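# Chapter 4: Stock and Where It Is Kept

Every firm that makes or sells goods holds stock. A bakery holds flour, a garage holds tyres, and a factory holds parts that are waiting to be put together. Stock costs money before it earns any. It has been paid for, it takes up floor space, and some of it will be damaged or go out of date while it waits.

In this chapter we look at three kinds of stock: raw materials, work in progress and finished goods. We then turn to the methods firms use to decide how much to hold. You will need the idea of working capital from Chapter 3, and a calculator for the exercises in section 4.5.

## 4.1 Parts at the point of use

Older factories kept nearly all their parts in a central store. A worker who ran short walked to a counter, signed a slip and waited. Many firms now keep small amounts of each part close to the place where it is fitted, and refill them from the store during the shift. Stock held in this way is called *line-side stock*.
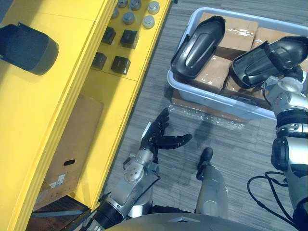
**Why do firms keep only a small amount of each part beside the line?**

A small amount is easier to check and leaves more room for the work itself. It also means that if a batch is faulty, fewer bad parts have reached the line before the fault is noticed.

Line-side stock has to be refilled on time. If the store is slow, the line stops, and the cost of a stopped line is often far greater than the cost of the missing part.

## 4.2 The reorder level

The *reorder level* is the amount of stock at which a new order is placed. It depends on how fast the part is used and how long the supplier takes to deliver.

Take the case of Gavalas, a maker of garden pumps. It uses 200 seals a day, and its supplier, Alteck, delivers five days after an order is received. Over those five days Gavalas will use 1000 seals. If it waits until fewer than 1000 are left, it will run out before the delivery arrives. 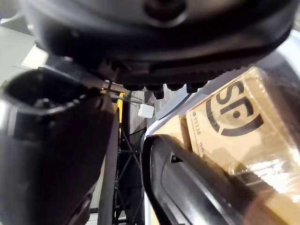 Most firms add a further amount to cover late deliveries or a sudden rise in demand. This is *buffer stock*. Gavalas might hold one extra day's use, which would raise its reorder level to 1200 seals. Choosing the size of the buffer is a matter of judgement, and managers in the same firm may disagree about it.

## 4.3 Two views from Irnside

Bendik Sandberg ran the stores at the Irnside works when it moved to smaller orders. He argued for a large buffer, as the road to the site was often shut in winter. Aurélien Pichon, the finance manager, wanted the buffer cut. He pointed to 86 lines of stock that had not been touched since the previous October.

Keep both views in mind as you read the next section, which sets out the costs of holding stock and the costs of running out. The Zornthorpe case study at the end of the chapter asks you to work out a reorder level and defend your choice of buffer.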